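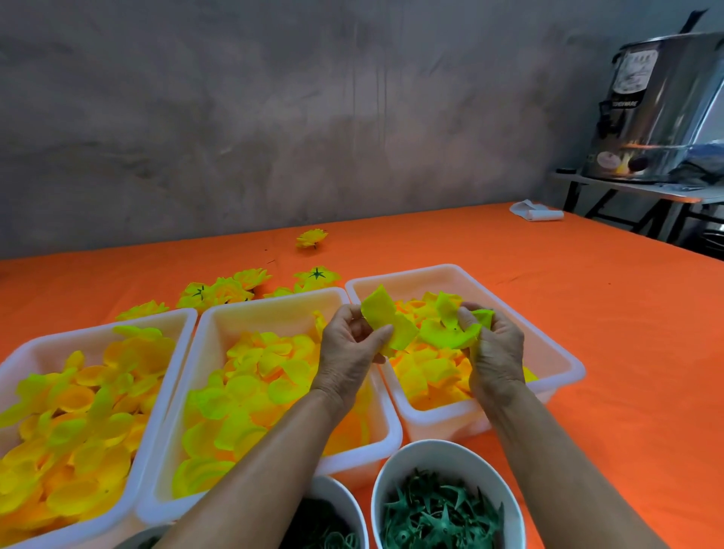 Panirgate Allotment Diaries – read me first

Hello, and thanks for downloading this. You've got a folder of transcribed gardening diaries, and this file is my attempt to tell you what's in it, how it was typed up and where it will trip you over. I'm Nusrat Sultana, I did most of the typing, and I'm afraid I write notes the way I talk.

What you've got

There are 3566 diary entries, all from people who kept plots on the Panirgate allotments. One row is one entry. Some are a full page about slugs and a falling-out over a water butt, and some just say "Rain." I kept the "Rain." ones in. If you're looking at weather they're gold, and if you aren't they're very easy to filter out.

The entries cover 40 growing seasons and come from three families of notebooks, which I call by the name of the path each plot was on:

Muston – the longest run by miles, and the neatest handwriting. Mostly vegetables, with a dahlia obsession that starts halfway through and more or less takes over.

Minami – two keepers sharing one set of books, so you get two hands and sometimes two opinions about the same row of beans. Lots of sowing dates, hardly any harvest weights.

Wallach – cut flowers for the most part, sweet peas and chrysanthemums, with long gaps in winter. This keeper wrote in pencil and leaned on the page, bless them, so the facing pages have smudged into each other.

The files

entries.csv is the main one and probably all you need. plants.csv is my lookup list of plant names, matching what people wrote to what we'd call it now. pages.csv tells you which notebook and page each entry came from, so you can go back and check me. There's also a file called oddments.txt, which holds the things that weren't entries at all: seed orders, a recipe for green tomato chutney, sums in the margin, half a letter to a seed merchant about mouldy onion sets. I couldn't bring myself to leave them out.

Columns in entries.csv

entry_id: a plain number. It follows the order I typed things in, so please don't sort by it and think you've got date order. I did this myself once and spent an evening wondering why the leeks went in before the ground was dug.

path: muston, minami or wallach, all lower case.

season: which growing season the entry belongs to, numbered from 1. Seasons run from February to January, so a January entry about tidying the shed goes with the year before it. That's how the keepers thought about it and I've followed them.

month: as a word. Blank if the page didn't say and I couldn't work it out from the entries either side.

month_guessed: yes or no. If it says yes, I worked it out. I was fairly strict, but a guess is a guess.

text: what the person wrote, spelling and all.

text_tidy: the same thing with the spelling put right and the shorthand opened out. "Pl. 2 rows E.P." becomes "Planted 2 rows earlies, potatoes". Use this one for searching and the other one for quoting.

plants: plant names from plants.csv, split by semicolons.

weather: frost, rain, dry, wind, snow, or blank. Only filled in if the keeper mentioned it. Blank doesn't mean it was a nice day!

hand: a or b, for the Minami books only. Hand a is rounder and likes full stops. There are pages where I honestly couldn't choose and those say unsure.

How it was typed up

I read each page, typed it, left it overnight and read it back against the notebook the next day. Doing both on the same evening is hopeless, you just see what you think you typed. Every season I then picked a handful of pages at random and typed them again from scratch, and compared the two. Most of the differences were commas. The ones that mattered were nearly always numbers, and nearly always in Wallach, where a pencil 1 and a pencil 7 look like twins.

Square brackets mean a word I'm not sure of, like [mulched]. Empty square brackets mean I gave up. Struck-out words are kept between two tildes, because people cross things out for interesting reasons, especially when they've written down how many marrows they grew.

Plant names took longer than everything else put together. The Muston keeper had pet names for several dahlias, and one that turns up as "the big daft yellow" for six seasons running is never given a proper name anywhere. It's in plants.csv as dahlia, unnamed, with the pet name beside it. If you think you know what it was from the notes on height and flowering time, I'd love to hear from you.

Beans are a mess as well. "Beans" on its own could be broad, runner or French. In spring I've taken it to mean broad if they'd already been sown outdoors by March, and otherwise I've left it as bean, unspecified.

Things to watch out for

Weights and measures are whatever the keeper used. You'll meet pounds, kilos, buckets, trugs and "a good carrier bag". I haven't converted anything. I did start to convert buckets and then thought, whose bucket?

More entries doesn't mean more gardening. The keepers wrote most when they were cross or pleased, and during really busy weeks in May they often wrote nothing at all. So please don't draw a graph of entries per month and call it plot activity. I've drawn that graph, it looks lovely, and it's wrong.

The seasons aren't evenly covered. Muston runs nearly all the way through, Minami begins in season 9 and Wallach has a hole from season 22 to season 25 where a notebook is missing. It may still turn up.

First frost dates are the thing most people ask me about. You can get them out by filtering weather to frost and taking the earliest one after August, but remember you're getting the first frost somebody bothered to mention. Muston mentions every one. Wallach only mentions the ones that killed something.

Names and private bits

Neighbours on the site have been swapped for initials, and they aren't their real initials. I've taken out anything about people's health and one very long entry about a divorce, which did have some good notes on rhubarb in it. The rhubarb notes are still there, under their own entry_id. The families have seen the finished files and are happy for them to be shared.

Using it

You're welcome to use all this for study, teaching, family history, or just reading in the bath. Please say it came from the Panirgate Allotment Diaries, and please don't sell it on. If you quote an entry, give the entry_id so the next person can find it.

Versions

Version 2 is what you have now. It fixes a lot of months in the Minami books, splits hand a from hand b, and adds oddments.txt. Version 1 had all the gooseberries down as blackcurrants for two whole seasons. If you used version 1 for anything to do with soft fruit, sorry, do it again.

Version 3 will have the plot maps, once I've worked out how to turn a sketch with an arrow saying "compost now HERE" into something a computer can read. Suggestions very welcome.

If you spot a mistake, send me the entry_id and what you think it should say. I check each one against the page, usually of an evening once the watering's done, and I add your name to the thanks list in pages.csv unless you'd rather I didn't.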